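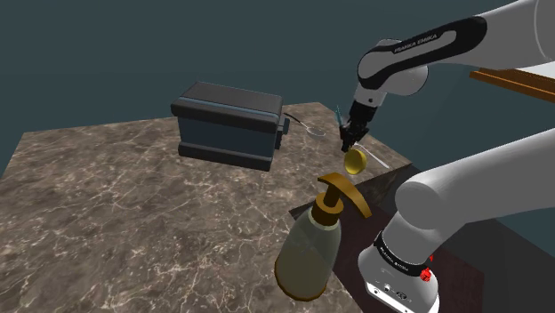
Anju told me I would have bought a new dishwasher by February, and that she would be very gracious about it when I did. February has been and gone and I am still washing up by hand, so I thought I would write down how it has been, including the parts where she had a point.

The old machine was a Grusby. It came with the house. It had been making a grinding noise since the summer and then one evening it stopped with the water still in it and would not drain. I bailed it out with a jug, cleaned the filter, took out the bit of plastic under the filter that you are supposed to be able to take out, and put it all back. It filled, hummed and stopped again.

I rang Vulari, who did the boiler, and they sent Omprakash Shakya. He had the kickboard off in no time and lay on the floor with a torch for a while. He said it was the pump and also probably the board, and that with parts and a second visit I was looking at £400. I asked what he would do if it were his. He said he would not answer that for a customer but that he had noticed I was asking in the tone of someone who had already decided. I paid the call-out and he put the kickboard back on.

A new one of the same size was £779, before fitting. There were cheaper ones, but the gap in our units is an awkward width and most of the cheaper ones would have rattled about in it. I had the page open for several evenings. In the meantime the plates had to be washed, so I washed them, and after a fortnight or so I closed the page.

How I do it

I grew up in a house with no dishwasher and thought I knew how to wash up. What I knew was how to do it badly at fourteen while trying to get back to the television. I filled the bowl too full, put everything in it at once and ended up feeling about in grey water for a fork.

Now I go in order. Glasses first, while the water is clean, then cutlery, then plates, then whatever was on the hob. The pans don't go in the bowl at all. I do those in the empty sink afterwards with the last of the water and a brush. This is what everybody's grandmother says and I have nothing to add to it except that it works.

The thing that made the biggest difference was doing it straight after eating. I used to think of this as a sort of moral matter, that tidy people did it straight away and the rest of us lived with it. It is much more practical than that. A plate that had egg on it ten minutes ago takes a second. A plate that had egg on it last night takes a minute and bits of it come off under your nails. Porridge is worse than egg. If I do have to leave a porridge pan I fill it with cold water, not hot, and it lifts off in a sheet.

I bought gloves, lost one, and bought more gloves. My hands were in a bad way by December and I had been too stubborn to do anything about it. I use a plain hand cream by the back door now, and wear the gloves for anything longer than a couple of mugs.

Draining

I did not expect to have opinions about draining racks. The first I bought was a folding wire one, and the feet had little rubber caps which came off one by one and left rust marks. The second has a tray that tips towards the sink, and it is fine, though the slots are made for flatter plates than ours and the bowls have to go along the front leaning on each other.

What I got wrong for weeks was trying to fit everything on it. It would turn into a great leaning pile and somebody would take the wrong lid out and it would all shift. I broke a jug like that, a brown one from Solange Millet that I was fond of. After that I started doing half, drying that half and putting it away, and then doing the rest. It is slower to describe than to do.

Tea towels: linen ones are better than cotton once they have been washed a good many times and worse before that. The souvenir one from Tresudach with the map of the harbour on it does not absorb water in any way and has been moved to the drawer with the tablecloths.

Does it save anything

I get asked this more than anything else, usually by people who have a dishwasher and would like me to say no.

On water, I don't think so. A full modern machine uses very little, and I was not good at first about leaving the tap running between things. I have got better. I fill the bowl and turn it off, and rinse in a second, smaller bowl with cold. Abhishek Srivastava lent me a plug-in meter because he was curious about the electricity, and I had to point out that there was nothing left to plug into it. We use hot water from the boiler, which is gas, and I have not managed to separate washing up from baths in the bill. So I can't tell you. If you are doing it to save water, I would look into it properly before giving away a working machine.

On money, I have not spent £779. I have spent a bit on racks and gloves and brushes.

On time, it takes longer. I am not going to pretend it doesn't. But I had forgotten how much of the dishwasher's time was mine as well. Scraping, loading, rearranging what someone else had loaded, emptying it in the morning when I wanted to be doing something else. There was also the long middle part of any day when it was full of dirty things and the only sharp knife was in there. I do not miss that at all. We own fewer mugs than I thought and it has not mattered once.

The gap

Omprakash came back to disconnect it properly and cap the pipe, and the council took it away. That left a hole under the worktop the shape of a dishwasher. For a while it held the recycling, which looked awful. Then I measured it and put in shelves from a kit, a Liyanage one, which is meant for a wardrobe. The opening is around 700 mm high once you allow for the lip at the top, and the uprights had to be sawn down. I sawed the first one at the wrong end, the end with the pre-drilled holes, and had to drill it again. It is not square but it is behind a curtain.

The big pans live in there now, and the slow cooker, and the flour. That has been the real gain. The cupboard where the pans used to be stacked was the one everybody swore at, and now it has baking trays standing upright in it and you can take one out without taking out all of them.

The worktop took more getting used to. With a machine the dirty things vanish as you go. Without it they sit beside the sink in plain view until you deal with them, so I have been much firmer about what else is allowed to live on that side. The toaster moved. The bread bin moved, came back, and moved again. I am still not happy about the bread bin.

Where Anju was right

Christmas. We had people staying and for two days I did little else. Everyone offered to help and everyone was kind about it, but our kitchen fits one person at the sink and one drying, and a third has to stand in the doorway and talk. By the second evening I had the page open again on my phone. Rajkumari Rathore took the phone off me, put it on top of the fridge and handed me a tea towel. She washed and I dried, and she told me a very long story about a wedding where the marquee company had gone to the wrong village, and we were finished before the story was.

Anju was also right about being ill. I had a cold in January that knocked me flat and the state of that sink on the third morning is something I would rather not go into. A machine would have coped with that and I did not.

And roasting tins. I have tried soaking, soda, foil and a paste that smelled of swimming pools. I have one tin that is now simply black, and I roast potatoes in it and they are very good potatoes.

What I like about it is harder to put down. I do it at about eight in the evening with the radio on. The window over the sink looks on to the side return, so there is no view to speak of, only the neighbour's wall and a pipe. But it is warm, and my hands are busy, and people come in and talk to me because I am plainly stuck there. My son has told me more over the drying up this winter than he did in the whole of last year. I don't look at him and he doesn't look at me, and I pass him things.

I have not ruled out another machine. If the shelves came out the pipe is still there behind them, capped, and Omprakash wrote the date on it in pencil in case anyone wanted to know. For now I need a new brush, and if anyone has managed to find one where the bristles don't splay after a month, please leave the name of it in the comments.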